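Zetside 家居物品整理标注集 数据说明

概述
Zetside 收录家居物品在收纳、叠放、装箱和归位过程中的静态图像及其文字标注。标注对象是物品本身:类别、颜色、尺寸档、摆放关系和遮挡程度。图像共 4000 张,物品类别 63 个。标注文字以中文为主,类别名和颜色名保留英文键值,便于与 Rondby 词表对齐。
维护人:Defne Taşdemir

目录结构
images/ 原始图像,按场地分子目录
labels/ 标注文件,每张图像对应一个 JSON
vocab/ 类别词表、颜色词表、别名表
splits/ 训练、验证、测试三份清单
CHANGES.txt 版本变更

场地
eren 厨房与餐边柜
trando 储物间与玄关
两处场地的物品有重复。同一件物品在两处出现时使用同一个 item_id,换场地不重新编号。eren 目录的编号从 1 开始,trando 中新出现的物品从 1000 开始,中间的空号不补。

字段说明
item_id 整数,物品编号
category 字符串,取自 vocab/category.txt,无法判断时填 unknown
color 字符串,取面积最大的颜色,多色物品另填 color_2
size 取值 small、medium、large,按画面中的相对大小判断,不换算实际尺寸
relation 与相邻物品或容器的关系,取值 in、on、under、beside、none
occlusion 取值 none、partial、heavy
note 自由文本,可为空

标注规则
一、只标看得见的部分。物品被遮住的一侧不推测形状,也不根据同一场地的其他图像补全。
二、容器与内容物分别标注。盒子里装着杯子时,杯子的 relation 填 in,盒子单独占一条。
三、成套餐具叠放时,能分清边缘的逐件标注;分不清的合并为一条,在 note 中写“叠放”。
四、织物折叠后类别仍按原物填写。毛巾卷成筒状时不得改填为其他类别。
五、透明物品的 color 填 clear。盛有液体时,液体颜色写入 note,不写入 color。
六、包装袋上的文字只在完整可读时转录,缺字时 note 留空。

划分
测试集 200 张,按物品编号抽取,同一 item_id 不会同时出现在训练集与测试集。验证集从训练部分随机抽取,清单见 splits/val.txt。更换随机种子后,请重新生成清单,不要手工增删行。

已知问题
餐边柜内层光线较暗,深蓝与黑色容易混淆,二次复核后仍有分歧的条目 color 填 dark。
玄关的收纳篮与储物间的收纳筐在早期版本中属于两个类别,现已合并为 basket,旧名保留在别名表中。
relation 目前只记录一层关系。盒中袋、袋中物这类嵌套只写最近的一层。
二月版本的 labels/trando 中,部分文件的 size 字段为空字符串,读取时按缺失值处理。

更新
修正后的标注每周五合并一次。提交修改时请附 item_id 和修改前后的字段值,一次提交只改一个场地。类别词表的增补单独提交,合并后再修改引用它的标注文件。

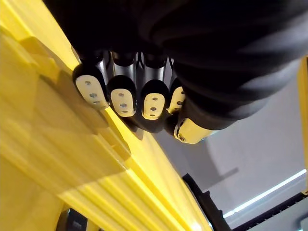

color 与 size 两个字段独立于 category 填写,类别待定的物品也不得留空。手指下方的大件黄色物体,color 填 yellow,size 填 large;单凭这一张不足以确定用途,category 先填 unknown。复核时如能从物品清单中查到对应编号,只改 category,另外两个字段保持原值,并在 note 中写明依据的清单行号。查不到编号的条目保留 unknown,训练时可用 vocab/ignore.txt 过滤,统计颜色分布时仍计入。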